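Brirkgate Textile Pattern Notes

Data card, version 2
Last updated: Dec 23, 2022

Summary

Brirkgate is a small text dataset of catalogue notes on printed household cloth: tablecloths, tea towels, curtain lengths and cushion covers. Each record describes the printed pattern on one item. The set was compiled for testing search and spelling normalisation in small museum and op shop catalogues.

Contents

The release holds 100 records in one UTF-8 file, notes.csv, with a header row. Fields are separated by commas and quoted where the value contains a comma.

record_id: string, unique, never reused
item_type: one value from item_types.txt
ground_colour: free text, lower case
motif: one or more terms separated by semicolons
motif_colour: free text, same order as motif
repeat_mm: integer, blank if not measured
maker: free text, blank if unlabelled
note: free text, up to 100 words

Colour names were entered by eye under indoor light and are not matched to any standard. "Grey" and "off-white" overlap in practice. Treat ground_colour as a hint when filtering.

Changes from version 1

The motif field was a single value in version 1. Records with mixed motifs had been coded "floral", and these have been recoded. The Zivley records were entered with repeat in centimetres and have been converted. Scripts that read motif as a single string will need to split it on the semicolon.

Known problems

Jirkia and Cù labels are often faded. Where the maker was inferred from the selvedge, the note ends with "(selvedge)". The accent in Cù is lost if the file is opened as Latin-1.

"Sprig" and "stem" were not applied consistently. A search for one should include the other. Leaves printed in blue-grey may be coded as blue, grey or green.

Blank repeat_mm does not mean the pattern has no repeat.

Motif coding

Code flowers, buds and leaves as separate terms. Use "branch" only for a stem that forks. Do not guess a species from the shape of a flower; "tulip-shaped" may go in the note, and "tulip" is reserved for items where the maker names it.

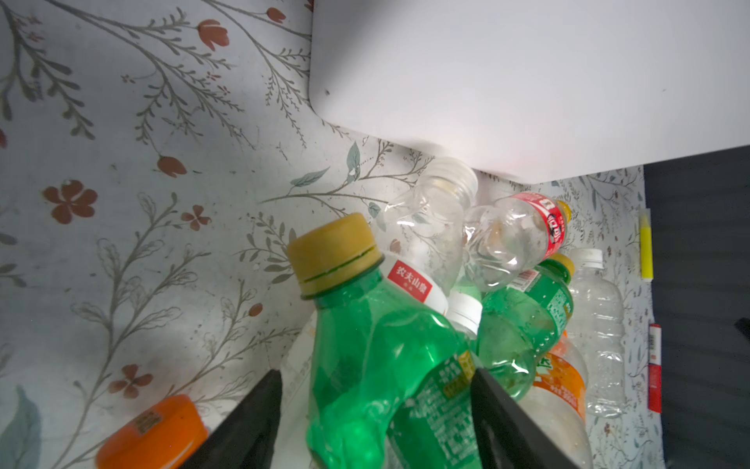

Figure 1. Botanical print on a pale ground, with rust-red flowers and buds.

Loading

Read the file with any CSV parser that handles quoted fields. Python 3 users should pass newline="" and encoding="utf-8" when opening it. Keep record_id as text, as leading zeros are significant.

Maintenance

Corrections are merged each January. Include the record_id, the field and the proposed value.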